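Can a robot tidy a bedroom yet? No. Not mine anyway.

I read the Bratodside pitch twice - 2,000 dollars, folds towels, loads a dishwasher. Fine. Towels are easy, towels are all the same. Chores arent.

Évan Lemaire says give it 2 years. He said that in September too. What he means is picking things up, and sure, grippers pick things up. Knowing where a potato goes when its on the bed next to a face mask and some tissues? Different job. Is the box lid trash, or does it catch the small stuff? I'd have to think about it myself. 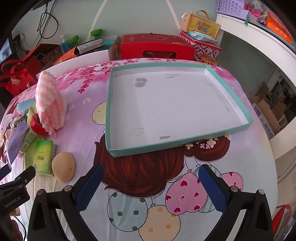

What I'd pay for

Something slow that asks. Holds up the lid - keep or toss? I'd answer 50 questions a night if the bed was clear after. Joly and Lima both promise "no questions". Wrong promise.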